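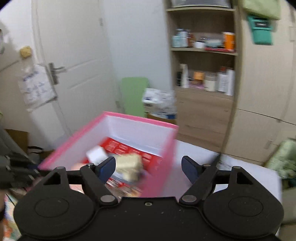

Tidying a bedroom is the household chore we get asked about most, and the short answer is that no machine on sale today will do it for you. A robot can be taught to do parts of it. Picking up one item and putting it in a bin is a part that works fairly well in tests. Working through a room at the end of the day is another matter. A shelf holding bottles, jars and an orange container with a white top looks simple to a person, but each of those shapes calls for a different grip, and some of them will tip over if touched in the wrong place. This page answers the questions readers send us after our articles on home and workshop machines.

Home | Chores | Workshop | FAQ | Contact

Last updated: 2019-09-23

Which chores can a machine already do at home?

Floors, dishes and laundry, up to a point. Robot vacuums are fine on flat floors if you pick up the socks first. Dishwashers and washing machines do the washing, but you still load them, empty them and put everything away. Lawn mowers that run on their own are common in some places. Past that the list gets short.

Why is sorting small things so hard?

A floor is mostly the same from one day to the next. A box of small things never is. Items lie across each other, cables catch, and clear plastic is hard for a camera to read. The machine has to decide what each thing is, where to hold it and how hard to squeeze, and then do it again for the next one.
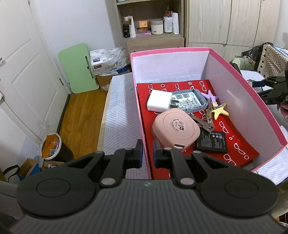
Reading time: 2 minutes

Can a robot sort a box of chargers and keys?

Sometimes, slowly. Keys are one of the harder items on the usual list. A bunch of metal keys on split rings, with a yellow star on it, changes shape every time it is lifted. A flat battery has the opposite problem. It keeps its shape but leaves very little edge for two fingers to get under. A cube-shaped charger is easier, at least when it has no cable on it.

How do these machines learn a chore?

Mostly by copying. People do the task many times with a gripper in the hand, and the recordings are used to train the robot. The Kenow sorting project plans to start with 1,000 recordings of one task, putting small items into a box and taking them out. That sounds like a lot, but it covers a single chore.

Is it any different on the shop floor?

Yes. At Todholm, a parts packer, an arm moves the same 35 fittings from a tray to a carton all day. The tray comes in at the same height and the lights stay the same. Staff still handle returns by hand, as those arrive in mixed boxes with the paperwork stuffed in.

Would two arms be better than one?

For many jobs, yes. One can hold the box steady or lift a cover while the other reaches in. Two arms also cost more and can run into each other, so the planning is harder.

Should I wait for a home robot before buying storage?

No. Buy the shelf.

Do you sell or test any of these machines?

We don't sell them. We have seen the Waaka arm at work in a trade hall and will write about it in October. Mallilell has offered us a loan of its table unit, and no date is set for that yet. Questions for the next update can go through the contact page.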